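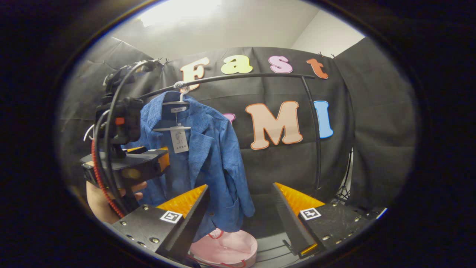
Photo: Mireille Renaud / Vuswood Textile Lending Collection

The Hanging Rail: Garments in the Study Room

The Vuswood Textile Lending Collection holds 171 garments available for loan to schools, drama departments and sewing programs. The study room is open to registered borrowers by appointment. Visitors may view items on the rail before completing a loan request, and staff can bring out further pieces from storage with prior notice.

Blue button-up, mottled fabric. The garment has a collar, lapels and a front placket, and is catalogued under Shirts and Light Jackets. It is shown on a white plastic hanger on the black curved rod, with its hang tag attached across the chest by a white plastic fastener.

Label and tag. A small white brand label is placed near the collar. The hang tag carries a small line drawing of a figure. Borrowers are asked to leave all tags and fasteners in place for the full term of the loan.

Round box, pale pink. The box is on the floor, with a thin red string or ribbon looped across the lid. Boxes are lent separately from garments and require their own request form.

Loan Terms

Garments are lent for a period of 19 days. A single borrower may hold up to 5 items at one time. Items should be returned on their original hangers, unfolded, and should not be washed, pressed or altered. Any damage must be noted on the return slip, with the location of the damage marked on the outline provided.

Requests for the June loan period open on Mon 14 April. Forms may be submitted at the front desk of the Royer Building or sent by mail. Groups preparing a stage production should include a list of sizes and the dates of all performances.

Questions about the catalog should be directed to Bernadette Lemaire, Collections. Questions about transport and returns should be directed to Rigoberto Ventura, Loans Office.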